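Les robots à la maison et à l'atelier : vos questions

Ce site utilise des cookies pour mesurer son audience. Accepter | Refuser | Personnaliser

Vous nous écrivez beaucoup depuis l'ouverture de la rubrique, et tant mieux ! Voici les questions qui reviennent le plus souvent, avec les réponses de l'équipe de Pomora. La page a été revue en février.

Un robot peut-il déjà faire le ménage chez moi ?

Pour le sol, oui, et depuis longtemps. Pour le reste, on en est aux débuts, mais quels débuts ! Plier une serviette, vider un lave-vaisselle, ranger des courses : tout cela a déjà été fait en laboratoire, lentement, avec des ratés. Ce qui manque encore, c'est la régularité dans une cuisine que la machine n'a jamais vue.

Pourquoi est-ce plus avancé à l'atelier ?

Les pièces arrivent toujours au même endroit, dans le même sens, sous le même éclairage. Chez Brekwood, un bras dépose des flasques sur un convoyeur 365 jours par an et ne voit jamais passer un chat ni une chaussette. Dès que les bacs sont mélangés, par contre, le rythme chute et il faut quelqu'un à côté.

Qu'est-ce qui est le plus difficile pour une machine ?

Le mou, le transparent et le glissant. Un torchon change de forme à chaque prise, un verre trompe les capteurs de profondeur. Notre collègue Thabiso Buthelezi a passé trois semaines sur les sachets de thé (il en parle encore avec passion, demandez-lui).

Comment un robot apprend-il une tâche ménagère ?

De deux façons, souvent combinées. Une personne guide le bras et la machine enregistre les gestes, ou bien on la fait s'exercer dans une cuisine virtuelle, où l'on peut recommencer 4 000 fois sans casser une assiette. Le projet Zomcombe part de 900 démonstrations humaines, puis complète en simulation.

Ce qui marche en simulation marche-t-il en vrai ?

Pas toujours du premier coup. Les frottements, les ressorts et les petits jeux mécaniques sont difficiles à reproduire. On fait donc varier les poids, les textures et la lumière pendant l'entraînement, et le passage au réel se fait de mieux en mieux. C'est la partie qui nous enthousiasme le plus !

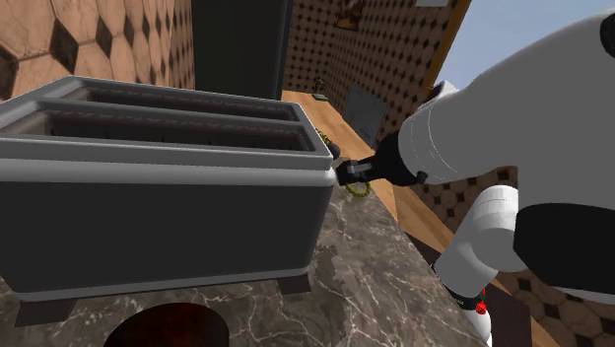 Faut-il une pince en forme de main pour travailler en cuisine ?

Deux doigts suffisent pour une grande partie des gestes courants : saisir, pousser, tirer, appuyer. Une main complète devient intéressante pour les ciseaux ou les bocaux à visser, mais elle coûte plus cher et se règle moins facilement.

Est-ce dangereux d'avoir un bras articulé près des enfants ?

Les modèles dits collaboratifs limitent leur force et s'arrêtent au contact. Cela ne protège pas de ce que le bras transporte, un couteau ou une casserole brûlante par exemple. Chez Steyn, les essais se font toujours avec un adulte près de l'arrêt d'urgence.

Quand pourrai-je en acheter un ?

Nous ne donnons pas de date. Les premiers appareils feront sans doute quelques tâches bien choisies, avec une aide à distance quand ils se bloquent. Si votre question n'est pas dans la liste, envoyez-la-nous par le formulaire de contact, nous lisons tout.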